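Betreff: Re: [greifen-liste] Demos mit dem Handgreifer: wie viele, und was davon taugt?
Datum: Montag, 25. März 2024

Hallo zusammen,

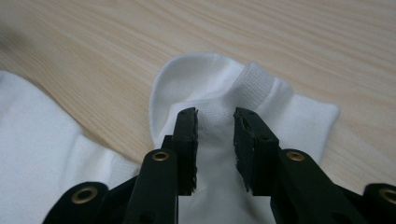 Abb. 1: Weiße Socke zwischen den Fingern des Handgreifers, Sicht der Greiferkamera.

die Antwort hat gedauert, dafür ist sie jetzt lang.

> Ihr habt im September geschrieben, dass ihr für das Sockenfalten
> 200 Demonstrationen mit dem Handgreifer aufnehmt und danach
> weiterseht. Habt ihr weitergesehen? Wir stehen bei Wondov vor
> derselben Entscheidung und würden ungern drei Wochen Wäsche
> falten, wenn es eine auch tut. Außerdem: Trainiert ihr auf
> absoluten Posen oder relativ zum Greifer? Und filtert ihr die
> misslungenen Versuche raus?

Zur ersten Frage: ja. Nach den ersten 200 Demos lag die Policy bei einer Quote, die ich auf einer öffentlichen Liste nicht wiederhole. Wir haben dann das getan, was alle tun, und noch einmal 200 aufgenommen. Gleicher Tisch, gleiche Socken, gleiche Person am Greifer, die inzwischen sehr flott war. Ergebnis: im Rahmen der Streuung unverändert. Man kann das eine Sättigungskurve nennen, wenn man aus zwei Punkten eine Kurve machen möchte.

Geholfen hat etwas Billigeres. Wir haben aus dem zweiten Satz 24 Demos gestrichen, neu aufgenommen und dabei nur die Ausgangslage verändert: Bündchen mal oben, mal unten, Ferse hochstehend oder flach, ein zweites weißes Stück Stoff daneben oder eben nicht. Danach griff das Ding auch dann am Bündchen, wenn die Socke nicht so dalag, wie unsere Bedienperson sie aus Gewohnheit immer hingelegt hatte. Vorher hatte die Policy offenbar vor allem gelernt, wo auf dem Tisch Socken zu liegen pflegen. Kann man ihr nicht vorwerfen, die Daten sagten ja nichts anderes.

Weiß auf Weiß ist übrigens gemeiner, als ich dachte. Bei gleichmäßigem Licht von oben gibt die Falte kaum Schatten her, und das gerippte Bündchen ist oft der einzige Bereich mit brauchbarer Textur. Wir haben testweise das Bild so verkleinert, dass die Rippen verschwinden, und prompt griff die Policy in die Ferse. Wer also die Auflösung runterdreht, um Trainingszeit zu sparen, sollte vorher einmal selbst draufschauen, ob er die Socke noch versteht.

Zur zweiten Frage: relativ. Absolut haben wir auf dem Sekmont-Aufbau probiert, solange dort niemand den Tisch verschoben hat. Das waren zwei Tage.

Zur dritten, und da gab es bei uns Streit: Wir filtern inzwischen weniger. Rausgeflogen sind nur Versuche, bei denen das Tracking abgerissen ist. Fehlgriffe mit anschließender Korrektur bleiben drin. In der ersten Runde hatten wir die alle brav gelöscht und uns dann gewundert, dass der Roboter nach einem Fehlgriff weitermacht, als hätte er die Socke in der Hand, und mit großer Sorgfalt Luft faltet. Die Variante »Kullberg« (so heißt der ungefilterte Datensatz bei uns intern, fragt nicht) korrigiert wenigstens manchmal. Manchmal korrigiert sie auch einen gelungenen Griff. Daran arbeiten wir.

Noch etwas zu den Belägen, weil es in keinem Paper steht: Die schwarzen Gummipolster nutzen sich an der Unterkante ab und sammeln Fusseln. Ob das den Griff messbar verschlechtert, weiß ich nicht. Wir haben es nicht sauber getrennt, da wir bei den Polstern und beim Licht leider am selben Nachmittag etwas geändert haben. Falls ihr das ohnehin protokolliert, hätte ich gern eure Zahlen. Unsere Spalte »Zustand Polster« enthält durchgehend das Wort »ok«.

Was ich euch also raten würde: Nehmt den ersten Satz auf, trainiert, schaut euch die Fehlschläge einzeln an und plant den zweiten Satz danach. Der Benedetti-Loader auf unserer Seite kann relative Posen, die Doku dazu hinkt der Schnittstelle eine Version hinterher. Bei Fragen lieber in den Code schauen.

Offen ist bei uns weiterhin alles mit Paaren. Eine einzelne Socke falten geht leidlich, die passende zweite finden überhaupt nicht.

Grüße aus dem Labor

--
Zum Abbestellen eine leere Mail mit dem Betreff »unsubscribe« an die Listenadresse.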